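Publishing diary, Thursday, 7.40 a.m.

The editorial calendar for the Ilerari blog was reviewed this morning before the office opened. It has been kept in Pristex since the spring, and the arrangement has served adequately, although the colour labels for drafts and for finished posts remain too close to one another. I have asked for the drafts to be shown in grey.

There are 85 posts planned for the year. Of these, the series on Perron is the furthest behind, and it has been moved to November. The length limit stays at 2000 words. The longest piece now in hand stands at 1697 and will not be cut further.

A paper copy of the monthly view is to be kept as well. I had resisted this – two calendars invite two sets of errors – but the wall sheet is consulted far more often than the screen, and the practice will be allowed to continue until the next review. 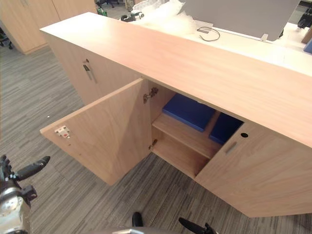
Zorkia wrote in reply to the circulated plan that the wall sheet should carry titles only, with deadlines left to Pristex, and that any post without a confirmed title by the first of the month should lose its place. The first point is accepted. The second seems to me severe, and I have proposed a grace period of 3 days.

Comments on the spring posts are still unanswered in several cases. They will be taken in date order, oldest first, and half an hour has been set aside after lunch for the purpose. The newsletter text is due at four.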